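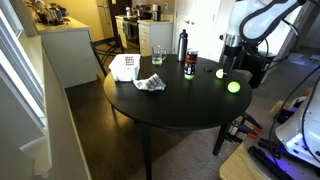

Section 9: Clearing a table

Read this section before you give the arm any job that involves a table and things left on it. The quick-start sheet makes clearing up look like a solved problem. It is a job the arm can do in part, under supervision, if you do a fair amount of the work yourself first. By the second or third try, most people notice that they could have cleared the table by hand in less time than the set-up took. They are right, and the software won't change that this year.

What follows applies to a single arm on a fixed base, the Stuso control software and the standard two-sided gripper. If you have the Halvorsen soft-finger kit, go to Section 11 after step 4.

9.1 Before you start

1. Clamp the platform so that it cannot shift. Push on it with your hip. If it moves, tighten the clamps and push again.

2. Check the cables along the full length of the arm. Slack is needed at each joint, but no loop should be able to catch a chair back, a table rim or the gripper.

3. Put the target basket within reach. The arm must be able to get over the rim and come straight down. A spot that looks reachable from where you are standing is often out of range for the wrist.

4. Keep the stop button in your hand. On the counter behind you doesn't count.

CAUTION: Keep children and pets out of the room. The arm does not know they are there.
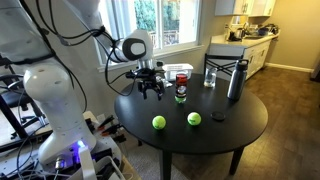
Plukham Field Guides
Written by the set-up editor, Plastham workshop

9.2 What to leave on the table

The arm's success depends far more on what you choose to leave out than on any setting in the menu. We recommend that you sort objects into three groups before the first run.

Group A, worth trying. Tennis balls. They are bright, they give a little when squeezed, and they look the same from every side. A ball forgives a grip that is slightly off center. Be suspicious of any sales video that shows nothing else.

Group B, try with the stop button ready. Closed metal bottles, unopened cans, small plastic bottles with the cap on. Tall ones tip when a finger brushes them on the way down. Set the grip force to 180 for these and work up in small steps. The 494 preset in the object menu was made for rigid blocks and will dent a drink can.

Group C, take away. Anything with liquid in it and no lid. Glass of any kind. Thin dark objects on a dark surface, which the software may miss altogether. Cloths.

NOTE: Cloths get more support mail than everything else in this section. A crumpled dish towel has no fixed shape, so there is no stored grip for it. The arm can sometimes pinch a fold and lift. It cannot fold the towel, and it cannot tell a towel that needs washing from one that doesn't.

9.3 First run

5. Set travel speed to the lowest value. Leave it there for the whole first month, whatever the slider invites you to do.

6. Select one object only. Do not use Clear All. We have not seen Clear All finish a mixed table without help.

7. Start the run and watch the fingers, not the screen. The preview lags behind the arm.

8. Wait for the fingers to close before you approve the lift. If the object sits crooked in the grip, cancel, open the fingers and begin again from step 6. 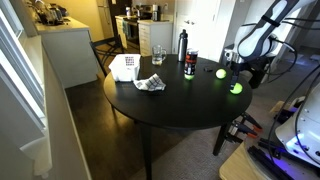 9. Approve the lift and let the arm carry the object to the basket. Check that its path does not cross anything standing upright. The software plans around objects it has found, and a tall bottle it has not found will be knocked over.

10. Confirm the drop. The status line reads "Placed" as soon as the fingers open, wherever the object lands. Look in the basket.

CAUTION: If a ball rolls off the table, stop the arm before you bend down to get it.

9.4 What to expect

Keep a log of attempts and drops. Do not judge the arm on an afternoon when everything went well, and do not move the table in the middle of a series. We suggest 400 attempts with one object type before you add a second. If that sounds like a lot of effort to get tennis balls into a basket, we agree with you.

The arm does not decide what is trash, what goes back on a shelf or what somebody is still drinking from. Those choices are most of what clearing a table means to the person doing it, and at present they are made by you, in the object menu, one line at a time.

For wiping the surface afterward, use a damp cloth and your hand. Switch the arm off first.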